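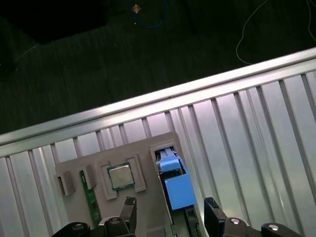
Light gray plastic tray on a corrugated metal panel

The Heron Who Kept the Salt
Library edition, picture book

Retold by Ngọc Châu
Illustrated by Embla Åberg
Publisher: Potlow
Series: Butmont Folktales
Format: hardcover, side-sewn, laminated boards
Language: English, with a Vietnamese word list
Release date: 2019-01-05
Availability: in stock

Description

A retelling of a river-delta tale in which a heron agrees to guard a village's salt through the flood season and asks for one meal a day as payment. The villagers shorten the meals. The heron shortens the guarding by the same amount. The text follows the oral version that Ngọc Châu collected in October from Thu Lương, whose family tells it with the heron speaking last. Other versions end with the flood. This edition keeps the heron's speech and prints the flood ending in the back matter, on a single page, without illustration.

The text is set in 16-point type on the main spreads. The word list and notes are set in 10-point type. Each spread carries one block of text, placed on the outer margin so that an adult can hold the book open by the gutter while reading to a group. Text does not run over dark areas of the artwork.

Embla Åberg's illustrations are in ink and gouache. The water level rises from spread to spread and is drawn against the same fixed post, which can be used for a short exercise on sequence.
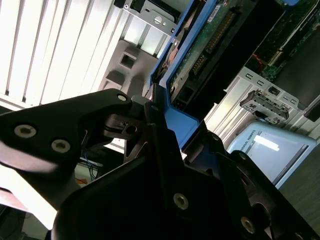 The library edition differs from the trade edition in binding only. Pages are side-sewn through the full block and the endpapers are reinforced with cloth at the hinge. Side sewing reduces how flat the book lies when open. Libraries that use a book stand at story time may prefer the trade edition, which is sewn through the fold and opens flatter. Artwork and page order are identical in both.

Contents

Main story
The flood ending
Word list, 21 entries, with pronunciation
Note on sources, by Thu Lương
Note for adults reading aloud

The pronunciation guide gives southern forms. Northern forms are given in parentheses where the difference would change how a line scans. Thịnh Huỳnh reviewed the list for both.

Suggested use

Reading aloud takes 8 minutes at an even pace, without discussion. The vocabulary suits listeners from kindergarten up. Independent readers will generally manage the main story by second grade, but the source note is written for adults.

The story contains one scene in which a child goes hungry overnight. It is resolved on the following spread.

Related titles

The Butmont Folktales volumes share a trim size and can be shelved together. The Bell Under the Ferry, retold by Chiến Lại, is the closest in reading level. The Miller's Second Goat has a longer text and no word list.

Ordering

Single copies and classroom sets ship from the same warehouse. Classroom sets contain 10 copies of the trade edition and cannot be made up of library editions. Spine labels are not applied. Copies with binding faults are replaced; please give the printing number from the copyright page when you write.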